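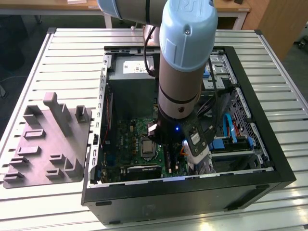
Voteck TH-2 double-tilt specimen holder: review after one term of use

The TH-2 is a side-entry holder for 3 mm grids, sold as a lower-cost alternative to the holders supplied by microscope makers. Ours has been in service since July on a 200 kV instrument, mostly for zone-axis imaging of oxide films and some diffraction work on steels.

Build and fit

The rod went into the goniometer without force and the O-rings seated at the first attempt. Column vacuum recovered to its working value in 10 minutes with a dry, pumped holder, the same as our older Deveck rod. The tip is beryllium-copper, with a clamp plate held by one small screw. The plate is thin, and Lakshmi Namboodiri bent the first one during loading. A spare is in the case.

Tilt

Alpha is set by the goniometer and is not the holder's business. Beta is driven by a motor in the handle. Backlash in beta was 2 mrad when approached from opposite directions, measured from the shift of Kikuchi lines in silicon. Always approaching from the same side removes most of this. The eucentric height changes with beta, so the grid has to be brought back to height after any large move. The manual mentions this only in the appendix.

Drift

We recorded series of 42 frames on gold particles on carbon. Immediately after insertion the drift is too high for lattice imaging at long exposure. After half an hour it is no longer the limiting factor. Touching the cable restarts the problem – Stuart Tapley now tapes it to the column cover.

Spectroscopy

The tip shadows the X-ray detector at negative alpha. Tilting towards the detector restores the count rate, but the copper peak from the tip is always present and rules out any copper quantification. Users who need that should look at the Venkataraman low-background tip, which fits the same rod.

Software

The control program is plain and stable. It stores tilt positions by name, but does not write them to the image header, so Ilango Rao keeps a separate log.

Verdict

Good value for imaging and diffraction. Less suitable for EDX. The clamp plate should be thicker.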